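March 2018

So the Curkumel write-up is finally done, and I promised a few of you I'd put the short version here before I forget how any of it works.

The idea is pretty simple. You show the arm a kitchen chore by steering it yourself, you do that a bunch of times, and then a learned policy tries to copy you. What we changed is where the demos start. Our old habit was to begin every one from the same tidy home pose. This time we began a lot of them partway into a bad grasp, so the policy would get to see what fixing a mistake looks like (it's boring to record, trust me).
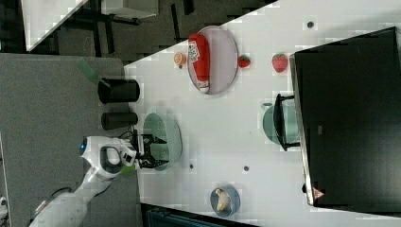 Does it need more demos than the old way? About the same number. We recorded 30 per task both times, and in the new set 7 of those were the ugly recovery ones.

And it helped! On the old data the arm would miss a rim by a hair, close on nothing and then happily carry that nothing across the table. With the recovery demos mixed in, it backs up and has another go. We ran 21 trials on the strainer task and it finished all but two, and I may have done a little dance. The full table is on the Mimavix page if you like tables.

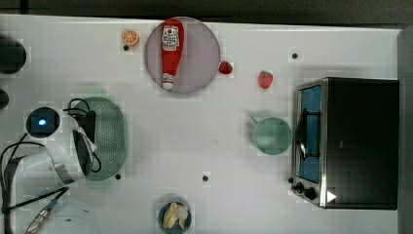

Camera views were the other big argument. I wanted to train on the overhead view alone, because one stream is so much easier to store and sync. The trouble is that from straight above, the arm covers the left side of the strainer right when the gripper is pointing down onto it, and that's the part you'd most like to see. So the side view stayed in, and training got slower, and I grumbled and bought more disk.

Next up is pouring, which I'm dreading. I'll post again when I've got something that works, or something that fails in an interesting way.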